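search this site Search Go

Can a machine take out the trash yet?

I get asked this more than anything else (usually by people with teenagers), so this June I'm giving it the whole column. Picking up after people in a living room is my favorite test, and I mean tissues, a bottle, a bag that won't stay put.

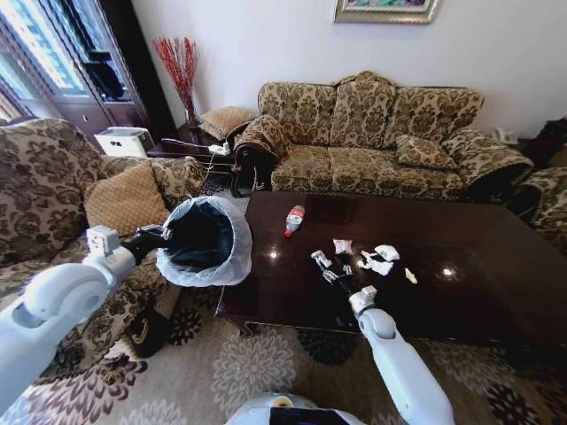
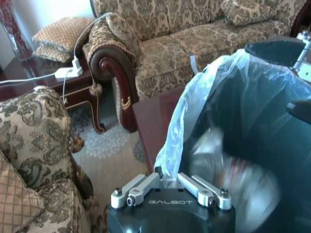 A coffee table, a lined bin and a robot to go with them.

So, can it? Sort of! Hard, solid things are the easy part now. Soft stuff is still misery. A tissue has no fixed shape, it squashes, it sticks to its neighbor, and a bin liner is worse because it sags right where you're aiming. I gave my own coffee table a go with kitchen tongs in each hand, just to be fair, and it took me eight minutes. I dropped plenty.

Shop floors are further along, I think. Jurkwood has had a sorting arm on its packing line for 25 weeks and the crew there seem fond of it, but every box on that line is the same size. My living room has never once been the same size of anything.

If you've got a chore you'd hand over tomorrow, write in and tell me. Mine is the bathroom bin, and I'd pay $99 a month for it.

Gitance Newsletter | Contact us | © 2021 Gitance | Back to top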